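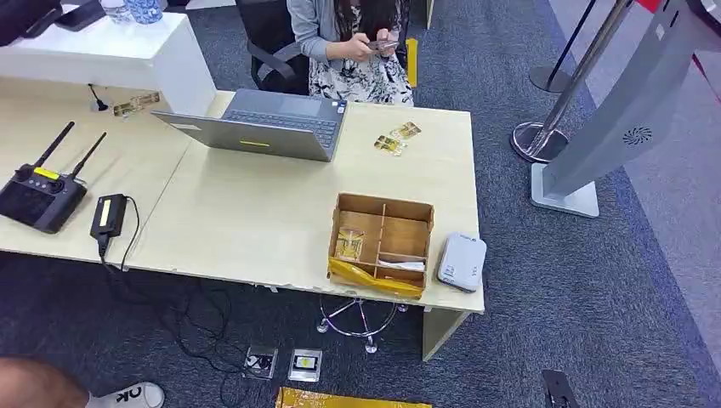
What does Trirkwood do?

We write software for mobile robots that work indoors: the perception, planning and operator tools that sit between a customer's hardware and the job it has to do. We don't build the robots.

About the company

Trirkwood was started by Tormod Torvik, who had spent years writing motion controllers and wanted better tools for finding out why a planner had done what it did. The first product came out of that. It is called Moulin, and it records every decision a planner makes, along with the sensor data it had at the time, so an engineer can step through a run afterwards.

Our second product, Plemach, is a perception package for offices, lobbies and other fitted-out interiors. It labels floor, furniture and people, and passes a cost map to whatever planner the customer already uses. Glossy counters, glass and chair bases are the hard cases, and most of our testing time goes there. Plemach keeps a rolling log of up to 3,000 labelled frames on the robot.

Warnine is the newest. It is a fleet console in a browser, released in February, and it handles maps, software updates and user permissions. One console will manage 300 robots.

How we work

There are 5 of us on the engineering side and we all take turns on support. If you send in a fault report, the person who replies will be able to read the code. Every release is run against a library of 900 recorded routes before it goes out. Routes that customers send us are added to the library if they agree in writing, and faces are blurred first.

Interfaces are documented and the log format is open. Licences are sold per robot, per year, and universities pay a reduced rate. Cheques are no longer accepted.

This page was last revised on 2026-10-16.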